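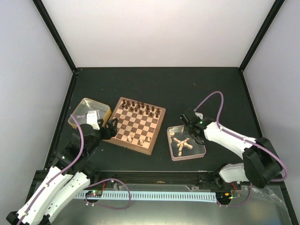 *Two-arm setup, light side being placed on the board.*

# Review: the Zidard placement kit, eight weeks in

We bought the Zidard kit in September to repeat a result from a paper by Mirjam Auer and Mabli Lloyd. Their claim was simple. If you train a policy on demonstrations that include small corrections near the end of each placement, it sets objects down more accurately than one trained on clean demonstrations only. The kit is sold as a way to test that kind of method without writing your own recording software, so this is a review of the kit and, to some extent, of the method.

The task is setting up chess pieces. The light pieces start in a tray to the right of the board, tipped over and lying across each other, and have to end up standing on the right squares. The dark pieces are already in their starting rows at the back. It's a good test because the error is easy to measure. A piece is either inside its square or it isn't, and you can put a ruler on the offset.

## What you get

Software, a calibration sheet and a set of training scripts. No arms, no board. Edeltraud Imhof had it talking to our arms by the end of the first day, and most of that day went into the calibration sheet, which is printed on paper that curls. We glued ours to a piece of board and the problem went away.

The recorder is the best part. It keeps the overhead and wrist views in step, and it lets you tag a stretch of a demonstration as a correction while you're still driving the arm — one key down, one key up. In our old setup we did this afterward from video and argued over where each correction began.

The labeling screen is slow. Loading a long session takes long enough that you will go and do something else.

## Results

We recorded two sets of demonstrations, one clean and one with corrections, and trained the same policy on each. Then we ran 60 placements per policy, all with light pieces and with the same start arrangement in the tray.

| Training set | Placements | Outside the square |
|---|---|---|
| Clean only | 60 | 30 |
| With corrections | 60 | 12 |

That is the same direction as the paper. I wouldn't lean on the exact size of the gap. One board, one tray and one set of pieces is a narrow test, and Hannelore Tanner did all the driving, so the policies learned her habits.

Of the 12 misses in the second set, 8 were knights. The carved head sticks out past the base, and the policy tends to center the head on the square when it should center the base. Pawns were the easiest. They are round from every side and it doesn't matter how they are turned.

The corner squares were a worry before we started. A rook on the corner has the frame of the board on two sides and a knight next to it, so the fingers need room to open without touching the neighbor. The wrist view matters a lot for this. With the wrist camera switched off in training, the policy still got to the corner but it let go too early, and I stopped that run before it was finished. It isn't in the table.

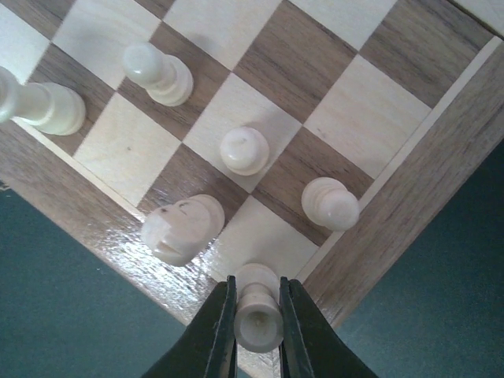
## Complaints

- The default crop for the wrist view trims the bottom of the picture, where the fingertips are. Change it before you record anything. We lost our first batch to this.
- The evaluation script reports success as yes or no. Elfriede Mayrhofer patched ours to save the offset as well, and I think it should ship that way.
- The manual covers single-arm setups well and gives two-arm setups one page. The part on sharing a workspace between arms is a paragraph long and doesn't say how to set the keep-out zone.
- Support answered both of our emails, the second one after a long wait.

## Would I buy it again

Yes, for the recorder. If you already have a recorder that tags corrections as you go, you can skip the kit and take the method straight from the paper, as the training change is small and well described there.

Next we want a second driver on the same task, and a set of pieces with wider bases. If the knights still miss, I'll add the numbers to this page.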